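Gradholm Zutrittssystem Akyol 600 für Festivals und Open-Air-Veranstaltungen

Artikelnummer: 1036
Hersteller: Gradholm
Lieferzustand: vormontiert, im Transportkoffer

Produktbeschreibung

Das Akyol 600 ist ein mobiles Zutrittssystem für Musikfestivals, Stadtfeste und vergleichbare Veranstaltungen mit temporärem Einlass. Es liest Barcodes, QR-Codes und RFID-Armbänder und gleicht sie mit der lokal gespeicherten Ticketliste ab. Eine Mobilfunkverbindung ist für den laufenden Betrieb nicht erforderlich. Bei bestehender Verbindung werden die Daten mit der Verwaltungssoftware Skemov synchronisiert.

Ein Lesepunkt verarbeitet bis zu 600 Zutritte pro Stunde. Der Wert gilt für bereits angelegte Armbänder – beim Umtausch von Papiertickets ist mit einem geringeren Durchsatz zu rechnen. Mehrfachzutritte, Tageskarten und Zonenberechtigungen (Camping, Backstage, Gastronomie) werden je Ticketkategorie in Skemov angelegt.

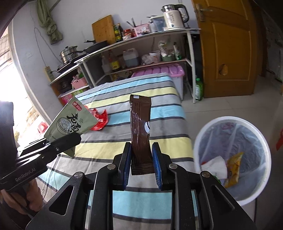 Technische Daten

Lesetechnik: 1D/2D-Imager, RFID 13,56 MHz
Durchsatz: max. 600 Zutritte pro Stunde und Lesepunkt
Akkulaufzeit: 45 Stunden im Bereitschaftsbetrieb
Akkus im Lieferumfang: 2
Schutzart: IP54
Schnittstellen: WLAN, Ethernet, USB-C
Anzeige: LED-Ring grün/rot, Signalton abschaltbar
Befestigung: Rohrschelle für Absperrgitter oder Tischfuß

Aufstellung und Betrieb

Die Rohrschelle wird am oberen Holm des Absperrgitters befestigt und mit dem beiliegenden Innensechskantschlüssel angezogen. Bei Verwendung des Tischfußes muss der Untergrund eben und tragfähig sein. Direkte Sonneneinstrahlung auf das Lesefenster verringert die Lesereichweite bei gedruckten Codes. Für Einlassbereiche ohne Überdachung ist die Blende Vekodska als Zubehör erhältlich.

Vor Öffnung der Tore ist die Ticketliste vollständig zu laden. Änderungen, die danach in Skemov vorgenommen werden, erreichen den Lesepunkt erst mit der nächsten Synchronisation. Im Offline-Betrieb mit mehreren Lesepunkten ohne gemeinsames Netz kann ein doppelt vorgelegtes Ticket nicht erkannt werden.

Der Akkuwechsel erfolgt ohne Werkzeug. Gespeicherte Zutritte bleiben dabei erhalten.
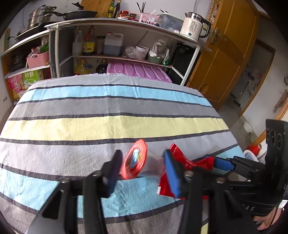
Kleiner Behälter mit rot-orangem Deckel auf gestreiftem Tuch

Lieferumfang

Lesepunkt Akyol 600
2 Wechselakkus mit Ladeschale
Rohrschelle und Tischfuß
Innensechskantschlüssel
Transportkoffer
Kurzanleitung (Deutsch, Englisch, Türkisch)

Nicht enthalten: RFID-Armbänder, Blende Vekodska, Skemov-Lizenz.

Miete und Beratung

Das System ist auch zur Miete verfügbar. Die Mindestmietdauer beträgt ein Veranstaltungswochenende, Übergabe jeweils am Donnerstag. Für die Monate Juni bis September wird eine frühzeitige Reservierung empfohlen. Ansprechpartnerin für Miete und Einweisung: Beril Aydoğan, Gradholm Veranstaltungstechnik.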